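Nijs buys used phones, tablets and game consoles from people who no longer need them. Customers get a quote on our website, mail the device in a prepaid box, and are paid after we inspect it. We are hiring a full-time Device Inspector for the day shift at our Jolville building.

# Device Inspector, Trade-In Intake (Jolville)

**Posting number:** 2302
**Reports to:** Milagros Paredes, Intake Supervisor
**Schedule:** Monday through Friday, 7:30 a.m. to 4:00 p.m.
**Type:** Full-time, hourly, with overtime before and after the holidays
**Posted:** 2018-05-20

## What the job is

When a customer asks for a quote, they answer a short set of questions about the device: model, storage size, carrier, whether it turns on, whether the glass is cracked. The quote is based on those answers. The inspector opens the box, checks the device against the answers, and decides whether the quote stands.

Most quotes stand. When one does not, the inspector writes a short note that goes to the customer word for word. Customers can accept the new price or have the device mailed back free of charge. A good note says exactly what was found and where. "Screen has wear" is a bad note. "Scratch across the lower left corner of the glass, can be felt with a fingernail" is a good one.

You will spend nearly the whole shift at a bench. There is no phone work and no selling.

## Daily duties

- Open incoming boxes and match the packing slip to the order on screen.
- Record the IMEI or serial number and run it against the lost and stolen list.
- Check for account locks. A device that is still tied to the customer's account goes to the hold shelf, and the system sends the customer instructions for removing it.
- Run the function test: touch response, cameras, speakers, microphone, buttons, charging port, Wi-Fi and cellular.
- Grade the glass and housing using our printed grade sheet.
- Look for signs of liquid damage and swollen batteries. Swollen batteries go straight into the metal cabinet and are logged by the shift lead.
- Start the data wipe and save the wipe certificate to the order.
- Remove SIM cards and memory cards. These are mailed back or destroyed, depending on what the customer picked.
- Write the note to the customer if the grade changes.

New inspectors work beside an experienced one for the first 30 days. During that time every grade you give is checked by a second person before it goes out. After that, a sample of your work is pulled each week, and you go over any differences with Milagros.

## What we are looking for

You need:

- A high school diploma or GED
- Good close-up vision, with or without glasses
- Steady hands and patience with small parts
- Clear written English
- Basic computer skills (we use a browser-based order system and a barcode scanner)
- The ability to sit or stand at a bench for long stretches and lift boxes of up to 43 pounds

It helps if you have worked in a phone store, a repair shop, a pawn shop, a returns department or any kind of quality control. Repair experience is welcome, but inspectors do not repair anything. Devices that need work are sent to our Gratholm site, and that team hires separately.

We will run a background check after an offer is made. The job involves handling other people's property and, until the wipe is finished, other people's data. Personal phones are kept in lockers outside the intake room during the shift.

## Pay and benefits

Pay is hourly and depends on experience. We will tell you the range on the first call, before we ask for any of your time on site. All full-time staff get:

- Medical, dental and vision coverage, starting the first of the month after your first 30 days
- Paid vacation and sick time
- Seven paid holidays
- A raise review after six months and once a year after that
- A discount on tested devices from our resale store

There are two paid 15-minute breaks and an unpaid half hour for lunch. The break room has a refrigerator, two microwaves and free coffee. The Tutasico bus stops at the end of our street, and parking is free.

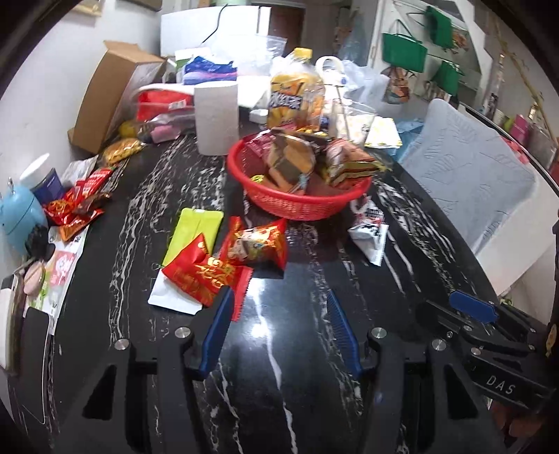 ## How to apply

1. Send a resume to the hiring desk through the Jobs page on our website. Put posting number 2302 in the subject box. A cover letter is not required.
2. Answer the 3 short questions on the form. One of them asks you to describe the condition of any object you own in four or five sentences. Please take that one seriously, as we read it before the resume.
3. If we would like to go further, Telma Aravena from hiring will call you. The call takes 15 to 20 minutes and covers pay, schedule and start date.
4. The last step is a visit to Jolville. You will meet Milagros and Sebastián Navarrete, who leads the day shift, and grade a small tray of practice devices with the grade sheet in front of you. We pay for this visit at the starting hourly rate, whether or not you are hired.

We reply to everyone who applies. If you need a change to the process because of a disability, tell Telma on the call or write it on the form.

## Questions we are often asked

**Is this a seasonal job?** No. We do add temporary staff in November, when new models bring in more trade-ins, and those openings are posted on their own.

**Is there a night shift?** Not for inspectors. Receiving has an evening crew under Cristóbal Arancibia, and openings there are listed on the same Jobs page.

**Can I apply if I have sold a device to Nijs?** Yes. You may also keep selling to us as an employee, but another inspector has to handle your order.

**Do I need my own tools?** No. We supply gloves, magnifiers, SIM tools, test cables and a bench mat.

**When does the job start?** As soon as the right person is available. The posting stays up until the position is filled.

Nijs is an equal opportunity employer.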